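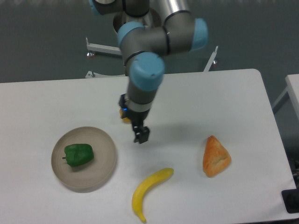

What is a table, in the simplest sense of the word?

A table is a piece of furniture with a flat top held up at a useful height, usually on legs, so that people can eat, work, play, or set things down on it.

Home | Browse | Furniture | Rooms | Index
Print this article | E-mail this article

Table (furniture)

The table is one of the oldest and most familiar pieces of furniture, and most of us have spent so many hours sitting at one that we hardly think of it as having a history. The English word comes by way of Old French from the Latin tabula, meaning a board or plank, and for a long stretch of the Middle Ages a board is very nearly what it was: loose planks laid across trestles for a meal and cleared away when the hall was needed for something else.

Early tables

Ancient Egyptians used small tables and stands to keep food and goods off the floor. Greek tables were often low and light, and could be pushed under a couch after dining. The Romans were fond of showier pieces, some with marble tops and carved supports (anyone who has tried to shift a marble table will feel for the people who had to move them).

Shape and size

Rectangular tables are easy to push against a wall or line up end to end, so they are common in offices, schools, and dining rooms. Round tables let everyone see everyone else, but they become awkward as they grow, with the middle drifting out of reach. Drop-leaf and gateleg tables, dear to people in small homes, fold down when company leaves. 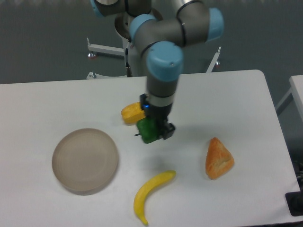

White rectangular table with a small green object and a yellow-orange one.

Color and finish

Pale tops brighten a room and make small items easy to find, while dark ones are kinder to coffee rings. Oil, wax, varnish, and paint have all been used on wooden tops, and each has its loyal followers. A waxed top wants a fresh coat now and then; a varnished one can be left alone for years, though once the varnish is scratched through, the repair takes a good deal more patience.

In everyday speech

Tables have wandered happily into the language. We turn the tables, lay our cards on the table, and bring something to it. In American usage, to table a motion is to put it aside, while in Britain it means to bring it up for discussion.

See also: Bench, Desk, Trestle, Workbench

Article by Gitau Mushi. Last revised Jul 25, 2019.

We use cookies to remember your reading preferences. Accept | Learn more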